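Aligning camera streams with joint state on a two-arm cell

Applies to Gridura 5 and later. Earlier releases stamp images on arrival at the host and cannot be corrected with this method.

A policy that reads several cameras and two sets of joint encoders needs all of them on one clock. If a wrist image lags the joint state by a few control ticks, training will still converge, but the arm will close its fingers early or late at run time. This page explains how to measure the lag for each stream and write the correction into the session config.

Before you start

Both arms must be homed and the grippers calibrated. The controller and the camera host must share a time source; run gridura clock status and check that neither is listed as free-running. Set every camera to fixed exposure. Auto exposure changes the frame interval in low light and spoils the fit.

Step 1. Record a reference session

Start the recorder at 60 frames per second, with joint state at 220 Hz. Drive the arms by hand control through a slow approach, a stop and a retreat. Use objects with strong edges or colour contrast, and include at least one move with the fingers shut, so that the gripper tips can be tracked against a plain surface.

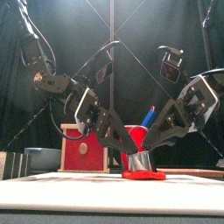
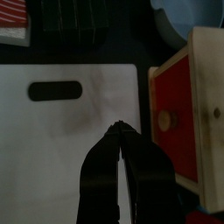 Page last changed: July, by Corrado Serra

Step 2. Extract motion from each stream

Run gridura lag extract on the session folder. For a wrist camera, the tool masks out the gripper, which stays nearly still in the view, and measures how far the background moves between frames. For a fixed camera it does the reverse and tracks the arms. The joint log is turned into tip speed through the arm model.

If the mask is wrong the wrist curve will be flat. Redraw it with the fingers shut and again with them open – the tool keeps the union of the two.

Step 3. Fit the offset

Run gridura lag fit. It slides each image curve along the joint curve and reports the shift with the best match, in milliseconds. A positive value means the image is late. On the Delalholm cell the fixed camera came out at 19 ms. Do not copy that value; it depends on the cable, the hub and the driver.

Reject any fit with a match score below the warning line. The usual cause is a session with too few stops.

Step 4. Write and check the correction

Copy the offsets into the streams section of the session config, one line per camera, and restart the recorder. Record a second session and repeat steps 2 and 3. The remaining shift should be no more than 5 ms on every stream. If one camera drifts between sessions while the others hold, move it to its own USB controller before fitting again.

Old sessions can be corrected with gridura lag apply, which rewrites the index and leaves the image files untouched.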